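About Sitden

Sitden tests robot grippers, arms, cameras and controllers for companies that are deciding what to buy. We do not sell hardware and we take no commission from anyone who does. A customer comes to us with a job, such as opening a door, emptying a tote or loading a fixture, and a short list of equipment. We try the equipment on the job and write down what it did.

We started in December with one bench, two arms and a contract from Drirnico, a furniture hardware maker that wanted to know which gripper could pull open cabinet doors with small knobs. The first report ran to 124 pages. Our reports are a good deal shorter now.

How we work

Every comparison starts in simulation. We build the task with simple shapes and plain textures, put the arm on a table and run the same motion with each gripper on the list. A typical job gets 3000 simulated trials per gripper before any hardware comes out of its case. It costs little, it can run overnight, and it weeds out the setups that cannot reach the work or that bump an elbow on the way in.

Knobs and handles take up a lot of our time. A small round knob gives a parallel gripper very little to hold, and a few millimeters of error in the approach will put the fingertips on the door face. We vary the starting position of the arm, the place of the cabinet on the table and the friction of the fingertips, and we log every miss along with the joint positions. 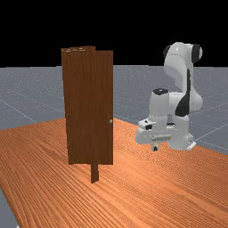 After simulation we move to the bench. The shop has 8 test stations, each with the same table height, the same lighting and its own emergency stop. Cameras are mounted on fixed posts or at the wrist, depending on what the customer plans to use. If the bench results and the simulated results disagree, we report both and say where they parted. Contact friction is the usual cause. Cable drag is another one, and we still do not model it well.

What we test

Grippers: two-finger, three-finger, vacuum and soft types. We look at grip force, slip, finger wear and how well the gripper handles a part that is not where it should be.

Arms: reach, repeatability and behavior near joint limits, with the customer's own tool weight on the wrist.

Cameras: depth error on shiny, dark and clear parts, at the distances used in the job.

Controllers: cycle time, recovery after a stop, and how long it takes a new operator to get a program running.

Fleury and Prandex

Fleury is our in-house test runner. It schedules trials, keeps the logs and puts out the tables that go into our reports. Customers get the raw logs with every job.

Prandex is our set of standard tasks, so that a gripper tested this year can be compared with one tested later. The current version was frozen on 10/27/18. It includes drawers, hinged doors, pegs, bags and bottle caps – the door tasks were the hardest to agree on.

Working with us

Most comparisons take roughly 2 weeks from the day the equipment arrives. Customers are welcome to watch the bench trials. Send us a description of the job, the parts if you can spare them, and the models you are considering. If we think the question can be settled in simulation alone, we will quote for that.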